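OK so I promised a few people I'd write up our visit to Droltska, the little family winery up past Gastley. Long thread, get a drink first.

First thing, the road. Your phone will tell you to turn left at the feed store. Don't! Keep going until you see the stone gateposts and then it's the second gravel drive. We did the feed store loop twice and my sister was no help at all.

The tour is 16 bucks and you get four pours plus a walk through the old cellar. Book it by phone, the website form just spins. Willy Smits picked up when I called and had us down for the 2 o'clock before I'd finished spelling my name.

The cellar is the part I'd go back for. It's cut right into the hill, you go down a bunch of uneven steps (wear real shoes, I mean it) and it smells like wet stone and old wood. Fadi Dabbas took us around. He makes most of the reds now and he will happily talk about barrels for as long as you let him. We let him.

They've got over 247 barrels down there and he says he still tastes every one of them in January, in a coat and two pairs of socks. I asked if he spits. He said mostly.

Wines! The white was crisp and kind of salty, I liked it more than I expected to. The rosé was fine. My sister loved the rosé, so ask her about it.

The red they call Vamgate is the one to get. It's named after the field it comes from, which you can see from the tasting room porch. Dark fruit, a bit of pepper, not too heavy. I bought three bottles and there are already fewer than three bottles.

The fancy reserve was good but I couldn't taste the extra money in it. Maybe that's me. A guy at the next table was practically in tears over it, so your mileage may vary.

Food - yes, get the lunch plate. Add it when you book, they don't do walk-ins for food. Ours had a potato and onion tart, some sharp cheese, pickled beans and a slice of walnut cake that I'm still thinking about.

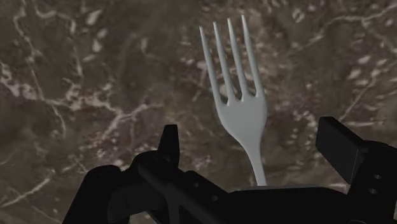

Fork at the ready 🍷

James (the brother-in-law, he came along to drive) had the tart and the cake and no wine and says it was still a good day out. They gave him homemade grape juice and then wouldn't charge him for it, so he's a fan for life.

Few odds and ends. Dogs are OK on the porch but not in the cellar. Parking is a field. Bring a sweater even if it's hot out, the cellar is properly cold and I stood there with my arms pulled up inside my T-shirt.

They ship to some states but not all, so call and ask before you get your heart set on a case. I'm going back in the fall for the picking weekend if my sister will navigate, or maybe if she won't.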